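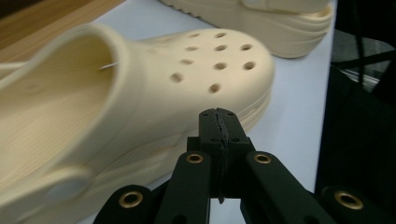

According to Leonie Vogler, the whole trade in window well covers rests on the fact that people look into their wells only twice, once when they buy the house and once when something is in there looking back. The remark comes from her newsletter on basement upkeep and is quoted often by people who sell the covers, usually with the second half left off.

A window well cover is a panel, dome or grate fitted over the open top of a window well, the walled pit dug beside a basement window that sits partly or wholly below the level of the ground. Covers are meant to keep out leaves, snow, rain, small animals, balls and the occasional guest at an evening party. They are also meant to let in daylight and air and, where the window is an escape route, to let people out. These aims conflict, and most of the history of the product consists of picking which one to disappoint.

Types

Flat covers lie across the top of the well and are made of clear plastic sheet or metal grating. A plastic flat cover sheds rain if it is pitched away from the house. If it is pitched toward the house, it delivers rain to the foundation with some accuracy. Grates let in all the weather and most of the leaves, but can be built strong enough to stand on, and they don't turn yellow.

Domed or bubble covers are molded from clear plastic and rise above the rim, for windows that stand higher than the well itself. They are light, cheap and sold nearly everywhere. In a good wind they are also found nearly everywhere. Clips and masonry screws are supplied for this reason, and are commonly discovered years afterward in a kitchen drawer, still in the bag.

Sloped covers combine a raised frame with a flat clear panel, set at an angle so that water and snow slide off the front. They cost more than the other two types and are generally made to order.

Measuring

Wells are sold in standard sizes. Once buried, they stop being standard. Backfill pushes steel wells out of round, and a poured concrete well is whatever shape the forms were in on the day. Installers take the width at the widest point, the projection from the wall to the outermost edge, and the height of the window above the rim if there is any. Then they note whatever is in the way, such as a hose bib, a gas meter or the bottom course of siding.

The usual error is to measure the inside of the well and order a cover of that size. Such a cover fits neatly into the hole and goes to the bottom of it.

Materials

Polycarbonate is the common choice for clear covers of the better sort. It resists impact and, when treated against sunlight, stays reasonably clear. Acrylic is clearer to begin with and cracks more readily. Thin molded plastics of the discount kind grow cloudy and brittle, after which the basement takes on the light of an aquarium that someone has been meaning to clean. Frames are usually aluminum. Grates are steel or aluminum, and steel ones need their coating looked after. 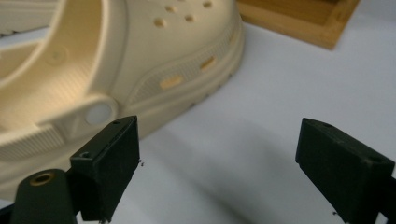
Weight matters more with frames than with panels, as the person lifting the cover from below will be pushing from an awkward position at the top of a ladder or on the well's built-in steps. A cover that two adults carried across the lawn with complaints is a poor candidate for an escape window.

Escape and locking

Where a basement window serves a bedroom, building codes in much of the United States treat it as an emergency exit, and a cover over it has to open from the inside without a key, a tool or special knowledge. Local rules differ and should be checked before anything is bought. Locks and latches are sold for covers because owners worry about burglars. A latch released from within satisfies both parties, provided that everyone who sleeps in the room has tried it. Few have. The test takes a minute and makes a person look foolish to the neighbors, and the second point seems to outweigh the first.

Strength

Makers advertise load figures in large type. These should be read along with the smaller type, where it is explained whether the load was spread evenly over the panel or placed in the middle on something about the size of a heel. A cover rated for an even load may hold a good deal of snow and still be a bad place to stand while washing windows.

Matlow, a maker of flat polycarbonate covers, lists its standard model at 320 pounds, spread evenly. Its competitor Cadeo gives no number and uses the phrase "family strong," leaving the choice of family to the reader.

The Sutter survey

One of the few attempts to find out how covers fare in ordinary yards was made in the town of Sutter, where Mwangi Chege, then a home inspector, kept notes on 1,094 wells over the course of his regular work. He recorded that over 50 of the covers had been installed upside down. The domed ones in this group had become birdbaths, and Chege noted that the birds appeared satisfied. His notes were later printed by Clindex, a publisher of trade checklists, with the comments on birds removed.

Care

Clear covers are washed with mild soap, water and a soft cloth. Glass cleaners containing ammonia can haze polycarbonate, and so can the rough side of a kitchen sponge. Leaves should be swept off before they mat down, and snow cleared by hand or with a soft broom. February is the month in which metal shovels are most often brought to the job, and cracked panels are most often described to the seller as having arrived that way.

The well itself still needs attention. A cover reduces what falls in but does nothing about a blocked drain at the bottom, and water that reaches the well through the surrounding soil will rise just as well under a lid. Gravel should sit at least 6 inches below the sill. The cover should come off for a look in spring and again after the leaves are down, preferably with a flashlight, and with gloves on.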